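Checking the pose track of a handheld gripper recording in Karley

Before a recording goes into training, the camera path that Karley works out from it should be checked. A bad path gives bad actions, and the policy will learn them. These steps assume you have already run the fisheye calibration and have Karley open on a session folder.

1. Load the session and scrub to a clear view

Open the session and drag the slider until most of the table is in view. Good features for tracking are things with corners and print on them. On our table the mouse pad, the white keyboard and the big cardboard box with red tape all give plenty of points. Turn on the feature overlay and look for at least 100 points spread over the view. If they all sit on one object, the path will drift as soon as that object leaves.

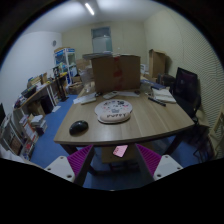
2. Mask the gripper

The fingers and their mounts move with the camera, so any point found on them tells the tracker that nothing is moving. Open Mask, choose Polygon and draw around the magenta fingers, the white blocks and the dark area below them. Leave a margin of 40 pixels, and draw the mask with the fingers fully open. Save it as the session default.

Mask the black border of the fisheye view as well. Karley does this by itself if the calibration file has the lens circle in it. Files made before version 3 do not.

3. Compare two views of the same room

Pick two moments far apart in the session and set them as A and B. Fixed things make the best anchors: the window in the back wall, the round clock, the long ceiling light. Click each one in A, then in B. Leave out the black office chair — chairs get pushed around.
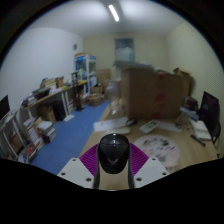
4. Read the error and export

Press Solve. The error is given in pixels. Under 2 is fine, and over 5 usually means a wrong click or a mask that is too small. Fix it and solve again. To export, set the track length to 1000 poses or fewer per file, or the loader will split it for you and rename the parts.

Thanks to Nayara Brito for the mask margin figure.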